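Home | Visits | Galleries | Clubs | About | Contact

Open day at the Pacheco workshop, Sirnesville

2025-07-30

I've wanted to get inside this place since June, when the dates first went up on the board at the library, and it was worth every minute of the bus ride from Cultcombe! The Pacheco workshop is where the Estach project lives. Estach is a sorting project: teach robot arms to tell one bit of rubbish from another and put it where it belongs, using the sort of things you'd find in anybody's kitchen. 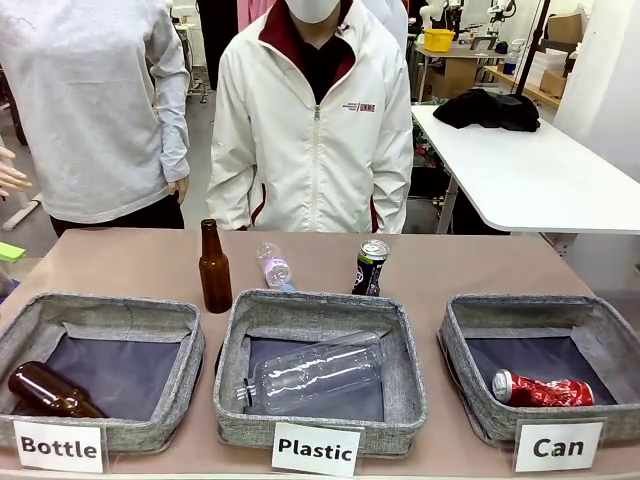 The part I'd most looked forward to was the recycling table, and I ended up staying there for two full rounds. Three grey fabric bins, three cards in big black letters: Bottle, Plastic, Can. Glass goes under "Bottle", which threw me for a second (I'd have put the plastic one there too, and so would my whole street).

I love how plain the whole thing is. A brown glass bottle, a clear plastic one, a dented red can, all the stuff I carry out to the kerb every week without a thought. Then you try to explain to a machine how you know which is which, and you're stuck for words!

Clear plastic is the awkward one, we were told. Light goes through it and bounces off the ridges, so from one angle there's a bottle and from another there's hardly anything. Glass has its own trouble with shine. Crushed cans are harder than whole ones, as no two get squashed the same way.

The team keeps a tally of every item sorted over the project so far, right or wrong. It stood at 2,732 on the day, with 2,275 of those going in the correct bin first time. I liked that they gave us both numbers and were happy to talk about the misses. The ones that go wrong are mostly labels, apparently. Peel the label off and the same bottle can get a different answer.

Questions went on well past the talk. Someone asked about milk cartons (not yet), someone else about jam jars with the lids on (please take the lids off), and I asked whether it minds if things are sticky. It does, a bit, and so do the people who clean the grippers.

If you fancy going, groups are kept to 12 and each visit runs for 50 minutes, though ours went over. Wear flat shoes, and bring a jumper. Tea is next door and the flapjack is very good.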